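Fundoncombe Tenants and Neighbors Association
Minutes, general meeting, July 27, 2023
Community room, ground floor

Chair: Nazma Samarakoon. Notes: Ermanno Grasso. Sign-in sheet is with Ermanno. Quorum met.

Opened late, key trouble again. June minutes read out, one fix - the hallway painting was put off, not canceled. Approved with that change.

Money
Balance 1,474 after paying for the bike rack bolts and the printer ink. Dues still coming in from the back building. Nazma asked people to put their unit number on the envelope, several came in with no name at all. Motion to keep 1,000 in reserve and not touch it before winter. Passed, no one against.

Storage units
Storex sent the new rate for the basement cages. 475 for the year, up from last year, paid up front. Long talk. Some want to drop the contract and clear the cages ourselves. Others said where would the strollers go. Question whether the price includes the lock changes - letter doesn't say. Ermanno to call and get it in writing. No vote tonight, back on the agenda next time.

Trash and recycling
Main item, ran long. The hauler left the blue bins full at the Mernedon side 2 times since last meeting. Tag on the lid said mixed load. Food wrappers are the big problem, people see paper-looking packaging and toss it in with the cardboard. Foil-lined stuff is trash, goes in the gray bin. Same for chip bags, coffee bags, candy wrappers. If it's shiny on the inside it's not paper. 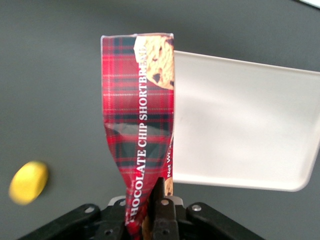
Tartan cookie wrapper, silvery lining showing at the top edge. Gray bin.

Agreed to put up a new sign by the blue bins, bigger letters, picture instead of a long list. The old one is faded and half of it is about phone books. Nazma has the laminator. Question from second floor about pizza boxes: clean half in blue, greasy half in gray. Question about yogurt cups, no one sure, Ermanno to check with the hauler when he asks about the missed pickups. Also please flatten boxes. Also please no bags of any kind in the blue bins, even if what's inside is fine.

Request for a lock on the bin enclosure becuase of people dumping from the street. Talked about it. Hauler would need a key or a code and last time that was a mess. Tabled.

Laundry room
Dryer on the left still eating quarters. Dobson has been out to look and is waiting on a part. Put a note on it, the last note fell down. Reminder to clean the lint screen. Complaint about clothes left in the washers overnight - agreed it's ok to move them to the folding table after a half hour, be nice about it.

Courtyard
Hose is leaking at the faucet. New washer needed, cheap, Nazma will pick one up and turn in the reciept. Tomato planters doing well, please only pick from your own. Bench needs sanding before anybody sits on it in shorts. Quiet hours in the courtyard stay the same as before, discussion of changing them did not get a second.

Parking
Visitor spots being used overnight by residents. Not enough time to get into it. Move to top of next agenda.

Other
Front door buzzer for third floor works off and on. Reported already, Ermanno will report again.
Lost umbrella, green, in the community room closet.

To do
Ermanno: Storex call, hauler call (missed pickups, yogurt cups), buzzer
Nazma: bin sign, faucet washer, note for dryer

Motion to close, seconded. Chairs stacked. Next meeting date to be posted by the mailboxes.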